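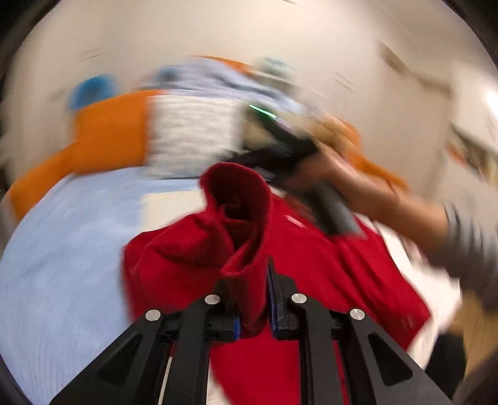

4.2 품목 구성과 고용 탄력성

멀게이트(Mullgate) 권역의 수출입 물동량과 고용의 관계를 추정하기 위하여 사업체 단위 패널을 구성하였다. 표본은 권역 내에 본점 또는 주된 사업장을 둔 사업체 172개이며, 결측 분기를 제외한 관측치는 1688개이다. 사업체의 소재지는 쿠쿠라(Kukura) 내륙 물류단지와 비달(Vidal) 항만 배후지로 구분하였다. 두 지역에 모두 사업장을 둔 경우에는 상시 종사자가 많은 쪽으로 분류하였다.

품목은 중간재, 자본재, 소비재로 나누었다. 소비재에는 가공식품, 가정용품과 함께 니트 의류(그림 2)가 포함된다. 의류는 계절성이 강하여 분기 더미만으로는 변동이 충분히 통제되지 않으므로 품목과 분기의 교차항을 추가하였다. 재수출 물량은 통관 기록에서 식별 가능한 경우에 한하여 제외하였다.

추정 결과, 수입 물동량의 계수는 운송 및 창고업 고용에 대하여 양(+)의 값을 보였으며 통상적인 수준에서 유의하였다. 반면 제조업 고용에 대한 계수는 부호가 일정하지 않았고, 사업체 고정효과를 포함하면 유의성이 사라졌다. 수출 물동량의 경우 중간재에서만 안정적인 결과가 얻어졌다. 이는 Esquivel과 Cervantes의 선행 분석과 대체로 일치하나, 해당 분석은 소비재를 별도로 구분하지 않아 계수의 크기를 직접 비교하기는 어렵다.

지역별로는 비달 배후지의 반응이 더 빠르게 나타났다. 쿠쿠라 단지에서는 물동량 변화가 고용에 반영되기까지 한 분기의 시차가 관찰되었으며, 단기 계약 인력을 제외하면 시차가 더 길어졌다. 종사자 수를 응답한 사업체 중 69개는 파견 인력을 합산하여 보고하였으므로, 이들을 제외한 표본으로 동일한 모형을 다시 추정하였다. 주요 계수의 부호는 유지되었으나 표준오차는 증가하였다.

운임 지수는 플리스텔(Plistel) 계열을 사용하였다. 이 계열은 10월에 기준 가중치가 개편되어 개편 전후의 값을 그대로 연결할 수 없다. 본 절에서는 중첩 구간의 평균 비율로 이전 값을 환산하였으며, 환산하지 않은 계열을 사용한 결과는 부록에 수록하였다. 환율 변수는 분기 평균의 로그값으로 투입하였다.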